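6.4 Störung: Greifer verliert die Position (Fehler 118)

Das Handgreiferpaar Jasum findet seine Lage im Raum über die Markerwürfel. Vor Fensterscheiben findet es sie gelegentlich doppelt - das Spiegelbild im Glas trägt schließlich auch Muster.

1. Aufnahme stoppen, beide Greifer ruhig halten.
2. Greifer mindestens 600 mm von der Scheibe zurücknehmen.
3. 5 Sekunden warten, bis die Anzeige wieder grün leuchtet.
4. Aufnahme neu starten. Die alte Datei verwerfen, auch wenn sie hübsch aussieht.

Achtung: Backenspitzen nicht gegen Glas führen. Das Glas gewinnt meistens, und wenn nicht, wird es teurer.

Hinweis: Tritt der Fehler über 4-mal in Folge auf, Protokoll an den Skinosent-Service in Borna senden.

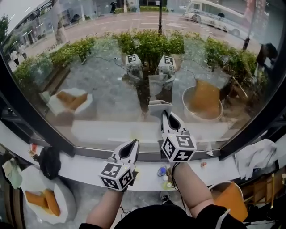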